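The Small Table: Notes for the Wednesday Talk, Darncombe

Print this page | E-mail this page

Thank the hall for the heating, say hello to the back row, and wait for the chairs to settle. The talk runs 55 minutes if I behave myself and a good deal longer if I get onto napkins, so please wave at me if I get onto napkins.

Start with my grandmother's kitchen. She put bread on its own plate at every meal, even when there was only one roll left and two of us eyeing it, and I thought this was terribly grand until I was old enough to do the dishes. I still do it. Bread on a plate of its own makes people sit down, and getting people to sit down is most of what I have to say tonight (they can leave early if they like, but there is pie).

Slide one. Let them look for a moment before talking. Point out the color of the crust against the lavender, because an orange-brown roll is a warm thing and a pale purple plate is a cool one, and you get a cheerful table for the price of a plastic plate. Mention the shine on top and the pale crease where the dough has split. I love a split.

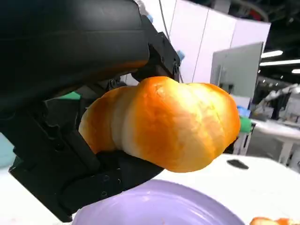
Somebody at the Pullitz evening told me that a plate of its own for bread was one more thing to wash, and that a sheet of paper towel had done her family perfectly well all these years. I said fair enough, and I'll say it again here if it comes up. Paper towel is fine! Use the good plate on Sundays, then, and see if anyone lingers.

Go on to the part about the supper at Birhane. We served 2,668 rolls over the whole fall season there, and the ones that came back uneaten were nearly always from the crowded tables, where the bread had gone down wherever there was a gap between the salt and somebody's elbow. Tell the story about the gravy boat only if they seem awake.

Then pass around the sample plates and let people talk to each other for a bit. Have a sip of water. Do NOT start the next slide while the plates are going around, I did that in Zasance and lost everybody.

Slide two is about leaving room. One mug, one plate, two bits of the season, and plenty of white table still showing. The teal and the lavender are both soft colors, so the orange stripes get to do the shouting. A toy pumpkin will also keep until next year, which a real one in my house never has. Ask who has something like it in a closet at home.

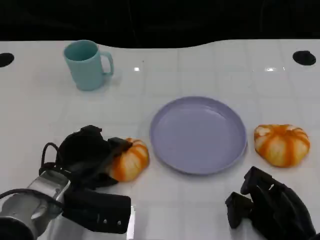 Slide 2: Teal mug, lavender plate and two toy pumpkins on a white table.

Finish with questions. If it's quiet, ask what they eat with their soup. Remind them the recipe cards are by the door, and that the December talk is about candles.

Comments (2)

From a reader in Darncombe: Lovely evening, and I was the one waving about the napkins. Could you post the roll recipe too? The cards had run out by the time I got my coat on.

From a reader in Pullitz: We dug out our striped pumpkin and it has a chewed stem. It's on the table anyway.

Related items
Soup for a Full House
Candles and Where to Put Them
Folding Napkins, the Long Version
Notes from the Birhane Supper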